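Notes from the District: The Minority of Two

The Rullville caucus met Sunday evening to decide whether Harsh Tripathi should remain its deputy leader, and by 9:15 it had decided that the question needed more study. The question has now been studied for most of June. At this rate it will be old enough to vote before the members do.

For those who joined this newsletter after the spring primary (welcome, there are more of you than I expected), the trouble goes back to the transit bond. The leadership told its members to oppose it. Tripathi announced that he had read it, which was taken as a hostile act, and then voted yes. Ravindra Kashyap, who leads the caucus and had promised donors a united front, learned about it from the scoreboard on the chamber wall.

The bond passed by 4 votes. Kashyap has since explained that he never really cared about the bond, that it was a matter of trust, and that trust is the only thing he has mentioned in any of the three speeches he gave about the bond.

What makes this awkward is that Tripathi keeps winning. He carried the Rasusetti precincts by 807 votes, in a part of the district where the party's usual strategy is to print fewer signs. If he is pushed out of leadership he keeps his seat, his mailing list and a good deal of free time. Several members pointed this out to Kashyap before the meeting. He is said to have nodded thoughtfully and gone on collecting signatures.

The signatures are their own small comedy. Caucus rules call for a petition from a majority of members before a removal vote can be scheduled. Kashyap's people say they have it. They won't show it to anyone, on the grounds that the signers were promised privacy, and so we have a petition whose chief feature is that no one may read it. I asked four members whether they had signed. One said yes, one said no, one said he would have to check, and one asked me which petition.

Meanwhile the Mittal Street wing, the group that wanted Tripathi out before it was fashionable, has begun to grumble about Kashyap too. Their complaint is that he waited too long. They would like a leader who acts quickly, and they have been meeting since February to agree on a name.

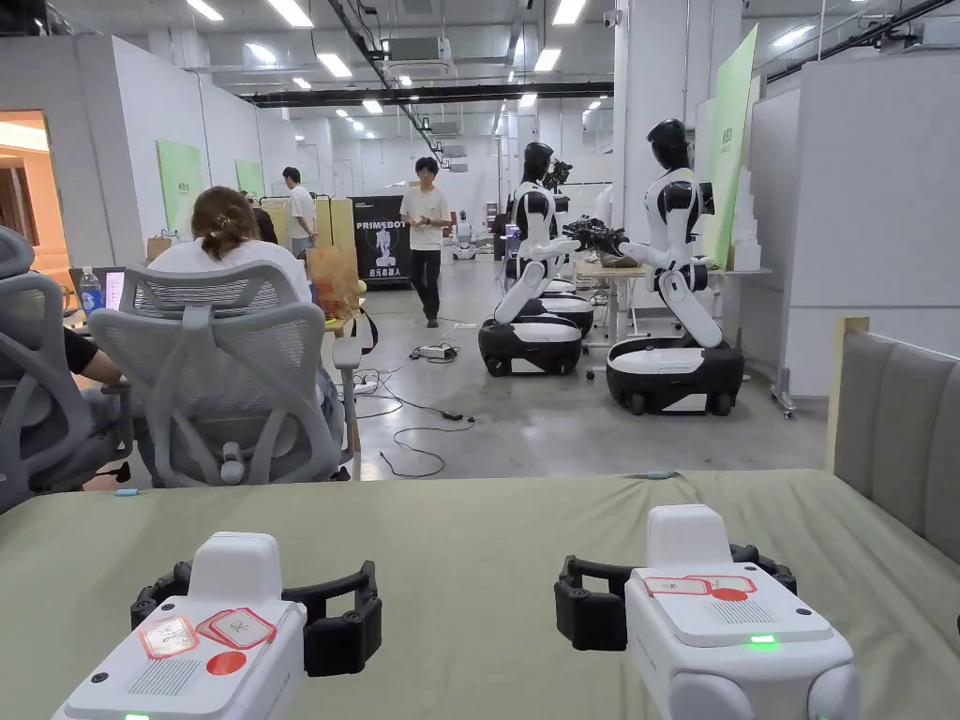 None of this has done much for the actual business of the session. The county road money is still sitting in conference. The Trimach site, 87 acres of weeds and good intentions on the east side, needs a zoning decision before the fall, and the hearing has been moved twice so that leadership could be present to not speak to each other. A neighbor of mine who lives across from the fence has stopped asking when it will be settled and started asking whether deer count as residents.

My own guess, worth what you paid for it, is that the vote happens before the summer recess and that Tripathi loses it. Kashyap has gone too far to turn around, and the members who like Tripathi like their subcommittee seats a little more. He'll give a short speech about principle. It will do very well online. Then he'll go back to Rasusetti and start returning phone calls, including, I'm told, a few from people who want to know his plans for Kashyap's job.

The caucus meets again next week, behind closed doors. I expect to have a full account of it by breakfast.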